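From: Notburga Prantl
To: Lirnstead Small Works list
Subject: Re: [smallworks] Group account at Clerow, worth it?

On the afternoon of the same day Mowat wrote:

> Hi all,
>
> I had a call with the Clerow rental desk and they are willing to set
> up one group account for anybody on this list. The deal would be 20
> percent off the day rate on everything in the yard, free delivery
> inside town limits, and the damage waiver included. They want a
> minimum of 100 rental days a year from the whole group, and each
> member signs the same master agreement.
>
> I rented the plate compactor from them in March and had no trouble.
> I think we should say yes before the busy season. If you're
> interested, reply here and I'll put your name down.

Mowat, thanks for making the call. I'm not putting my name down yet, and I'd ask people to hold off until somebody has posted the master agreement in full. The summary sounds good. Summaries from a rental counter usually do.

Start with the 20 percent. Off which day rate? Clerow has a counter rate and a printed rate, and the last two times I was in there they weren't the same. I paid $117 a day for the walk-behind trencher. The printed sheet by the door had it higher, and the kid at the register told me no one pays the sheet. So if our discount comes off the sheet, some of us are getting a much smaller break than we think, and on a few items maybe none. I'd want that in writing with the current rates attached.

Second, what is a "rental day"? If I take a floor sander out at four in the afternoon and bring it back at seven the next morning, some yards call that an overnight and some call it two days. For the 100-day minimum we'd love it to be two. For the bill we wouldn't. I bet the agreement counts it whichever way suits them on each line, and I'd like to be wrong.

Third, who owes the difference if we come up short? Say we use 67 days. That leaves 33 days that somebody has to pay for. Mowat's note says each member signs the same agreement. If that means each of us is on the hook for the whole shortfall, a person who rents one tile saw all year could get a bill for a skid steer nobody took out.

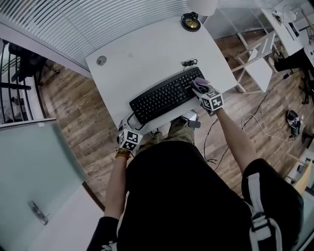

Rider wrote back to me off list, and said I could pass it along, that the waiver is the only part worth having and I'm picking at the rest. Rider's point is that a single bent auger costs more than a whole year of small overcharges, and that paying for the waiver separately on every rental adds up fast.

Fair enough, but I've read Clerow's regular waiver, the one on the back of the pink ticket, and it doesn't cover a lot. No tires, no hoses, no cutting edges, nothing that happens while you're loading or unloading, and nothing at all if you can't show the fluids were checked. A bent auger might be covered. It might also be "misuse," and the person who decides that is the person selling you the new auger. If the group waiver is the same text, then "included" is worth what the regular one is worth, and I stopped buying that two years ago and put the money in a jar instead. The jar is ahead.

I also don't know what "town limits" means for delivery. Half of this list lives out past the county road. I do. My place has a Lirnstead mailing address and is nowhere near inside the limits, and I've been charged both ways for the same driveway.

None of this means renting is a bad idea. I rent anything with an engine that I'd use less than a couple of weekends a year, and I have no wish to store a compactor. But we already rent without an agreement, and when Clerow doesn't have what we need or wants too much for it, we go somewhere else. Once we owe them 100 days we'll be driving over there to rent things we could have borrowed from each other.

What I'd like to see before anyone says yes:

The full master agreement, all pages, including whatever is on the back.
The rate sheet the discount comes off, with a date on it, and how often they can change it.
How days are counted for billing and how they're counted for the minimum.
What happens if we miss the minimum, and whether a member can get out mid-year.
The group waiver text.

Mowat, could you ask them for those? If they say the paperwork is only available once we've committed, I think we have our answer.

One more question for the people who rented over the winter. Did anyone get charged a cleaning fee on a machine that was already dirty when you picked it up? I got one on the trencher and had it taken off after arguing, and I'd like to know if that was a one-time thing or how they do business. If you still have the ticket, check the line under fuel.

I also still have the long extension ladder from whoever lent it to me last fall. Please come get it, it's in the way of my truck.

Notburga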